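About Mala Family Room

Mala is a small parent and child center on the ground floor of the old Rulemberg building. We are open for families with children from birth until school age. Parents come to us to play with their children, to meet other parents, and to ask the questions that are difficult to ask at the doctor in a short visit.

How we started

The center was opened by Ruby-Lee Fairweather and Merle Rewi, who met in a waiting room when their first babies were both not sleeping. They began with a Thursday morning group in Merle's living room. After one winter the living room was too small, and they rented our present place. Today 64 families are registered with us, and many of them came because a neighbor told them.
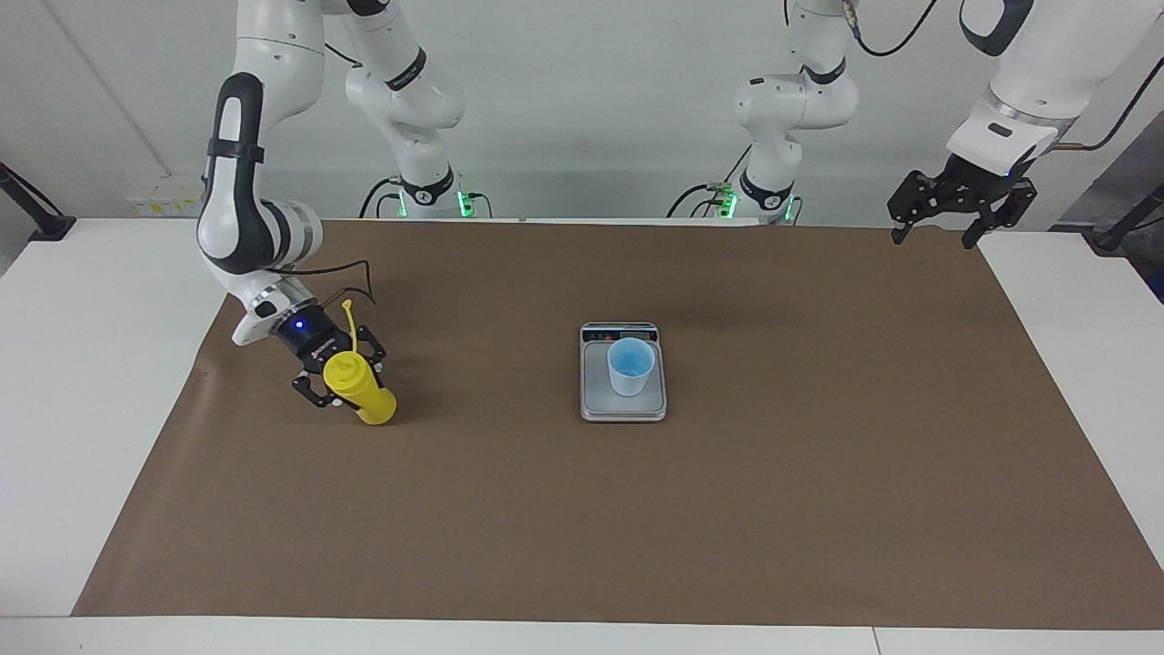

We do not follow one single method of raising children. Some of our families are strict about bedtime and some are not, and both are welcome at the same table. What we ask from everyone is to speak with respect to the children, and also to the other parents.

What we offer

Open play, every morning except Sunday
Baby group for the first year, with Ebony McPhee
First foods evenings, where we talk about starting solid food and about children who refuse it
Father and child hour, with Fletcher Tautahi
Private talks about sleep, crying and tantrums, by appointment

Groups are kept small. In the baby group we have one adult from our team for every 4 families, so there is time to listen. If a group is full, we write your name on the waiting list and call you when a place is free.
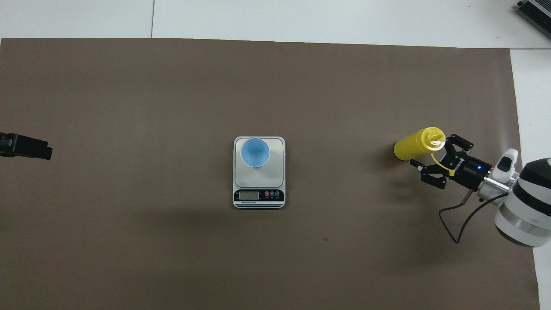
Our team

Ruby-Lee Fairweather leads the center and answers most of the phone calls. Merle Rewi is a trained preschool teacher and plans the play mornings. Ebony McPhee worked for many years as a midwife before she joined us. Mereana Whitelaw takes care of registration and can help you with the forms in 3 languages.

Visiting us for the first time

You do not need to register before your first visit. Please bring indoor shoes or warm socks for you and your child. Strollers can stay in the hallway, next to the door of the Juhász bakery. The first visit is free, and after this you can decide if you want a monthly card. In July we close for the summer break.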